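Musholm Portfolio Tracker review: is the paid version worth it?

I have used Musholm since July to keep an eye on my shares and index funds. Before that I had a spreadsheet, which worked until I opened a second account and began getting dividends in two currencies. The paid version costs 699 kroner a year. The free one stops at 15 holdings, and I have 38, so I had to pay.

Setting up took most of an evening. Musholm reads the transaction file from Skoro without trouble, but the one from Winex came in with the dates the wrong way round and I had to fix them by hand. Support answered the next morning and said a correction was on its list.
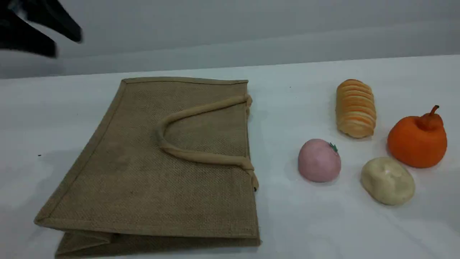
White tabletop against a pale wall.

The main page shows what you hold, what you paid and what it is worth now. Prices are delayed, which doesn't matter to me as I buy once a month and seldom sell. Returns are shown with and without dividends, and you can set your own index to compare against. Mine has lagged the index in most months, something my spreadsheet had hidden quite well.

The dividend calendar is the part I use most. It lists payments by month and marks the ones that are only forecasts. Fees are handled properly too – dealing charges go into the cost of each purchase, and fund charges have a page of their own.

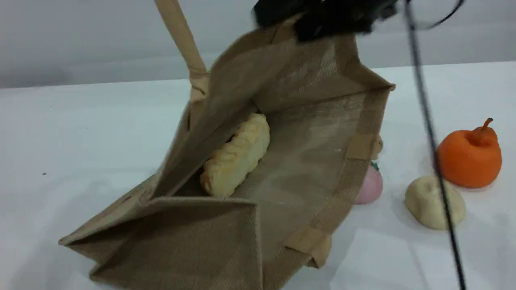
The weak spot is share splits. One of my companies split its shares and Musholm showed a large loss for two days before the figure was put right. The phone app is also slow, and it logs you out every time you close it. I mostly use the website.

I tried Cairns as well. It is cheaper and has better charts, but it allows only 40 transactions a year on the basic plan, and with monthly purchases and dividends I would be over that by spring.

If you hold a few funds with one broker, your broker's own pages will do. For several accounts I think Musholm is worth the money, and I have renewed for another year. Four stars out of five.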